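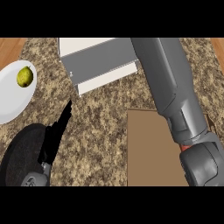
Green pear, white plate, speckled benchtop.

Shed tips for ex-army trucks and trailers

Quick batch this time, truck is in bits and the rain's coming sideways. Mostly stuff for people who've just dragged home something green from a disposal auction and don't know where to start.

Batteries first. Most of the old military rigs are 24 volt, 2 batteries in series. Do NOT jump it off the Commodore. Label both leads with tape before you pull them. Negative off first, back on last. Take your ring off too.

Both batteries get replaced together, same brand, same age. One new and one tired and you'll cook the new one.

Canvas. Hose, soft broom, plain soap. No pressure washer, it strips the proofing and blows out the stitching. Dry it fully on the bows before rolling. If you roll it damp you'll have mould by the next long weekend and that smell never leaves. Reproof after, two thin coats, warm day.

Matt paint. Never wax it. Never cut and polish it. You get a shiny elbow patch and then the whole door needs doing. Bird muck off straight away with a wet rag. For touch ups, stir the tin a good 10 minutes, the flattening stuff sits at the bottom like porridge. Stir again halfway thru.

Split rims. If you don't know what they are, don't touch them. Tyre shop that does trucks, with a cage. Valve core out and all air gone before anyone so much as looks at a wheel nut. And check which nuts you're undoing, on some of these the rim halves have their own nuts and they are not the ones you want.

Stuck bolts. Penetrating oil the night before, again in the morning. Tighten a hair before you loosen. Still stuck, heat, but not near fuel lines or brake hose. Have the extinguisher where you can reach it, not behind the truck.

Brake fluid. Check the plate or the manual before topping up. Some fleets ran silicone, some didn't, and the two don't mix. If the manual's missing and you can't tell, flush the lot and go through the seals while you're there. Boring job, good podcast job.

Greasing. There's more nipples than you think. I go round with a paint pen and dot every one I find, then wipe the dot off when it's been done. Villads Norðdahl does his every 1,000 km and his uni joints are better than mine. I do it when I remember.

Manuals. Print the pages you need, stick them in plastic sleeves, hang them off a nail. Phone screens and gear oil don't get along. Check the part number on the data plate against the book too, the workshop that rebuilt it may have swapped the axle for somthing else entirely.

Stowage bins. Drill nothing! Holes are already there, they're just full of paint. Poke them out with an awl. Bit of rubber matting on the floor of the bin stops your tools rattling.

Tumelo Joubert wrote in asking about stencils. Cut them from old manila folders, hold down with low tack tape, dab with a nearly dry sponge. Spray gets under the edges every time.

Blackout light switch: if nothing electrical works, check it before pulling the dash out. I lost an arvo to that.

Trailer plug adaptors next time if the box turns up.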